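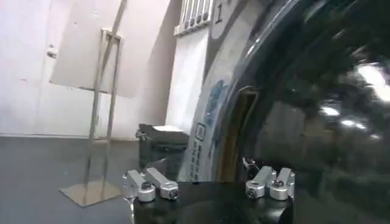
How long does it take to turn over a room between bookings?

A little over 20 minutes if the last group stacked their chairs, and closer to an hour if they didn't.

Gilang Wibisono has been giving that answer for most of his working life. He looks after the rooms at Workmont, a shared building in Pledport that rents space by the half day for classes, small meetings and the occasional sale. Before that he did the same job at a conference center in Flundach, where there were 92 rooms and a staff of 13.

"Flundach was all lists," he says. "You got a sheet, you did the sheet, you handed it in. I still use a sheet, but I write it myself."

The sheet starts with the walls and doors. He checks that each door shuts and latches, then wipes around the handle. Floors come last. Anything that stands on a base gets lifted and moved before he mops.

"People mop around a stand and think it's done," he says. "Then somebody moves it in March and there's a gray square on the floor."

Display stands and boards take up more of his day than furniture does. Renters bring their own, or borrow from the closet on the second floor, and they tend to leave them wherever the last talk ended. Wibisono stores boards upright. Flat is better for the board, he admits, but the closet is only 12 feet deep and there is no shelf wide enough.

Glossy surfaces are the other thing he brings up without being asked. He uses two cloths, one damp and one dry, and changes both before lunch. He doesn't use spray near printed labels or markings.

"The print goes before the dirt does. I learned that on a set of Krishnan cabinets. They had numbers on the front, and after a year you couldn't tell the four from the nine."

Does he ever get renters who clean up too much? Some, he says - mostly teachers, who will wash a board that was already washed and put the markers away in a drawer where he can't find them.

December is the slow month. He uses it to tighten hinges, oil the closet door and throw out whatever has been left behind since summer. Last year that was mostly umbrellas and extension cords. The cords he kept.

He starts at six in the morning and is usually finished by two, unless there is an evening booking, in which case he goes home for lunch and comes back.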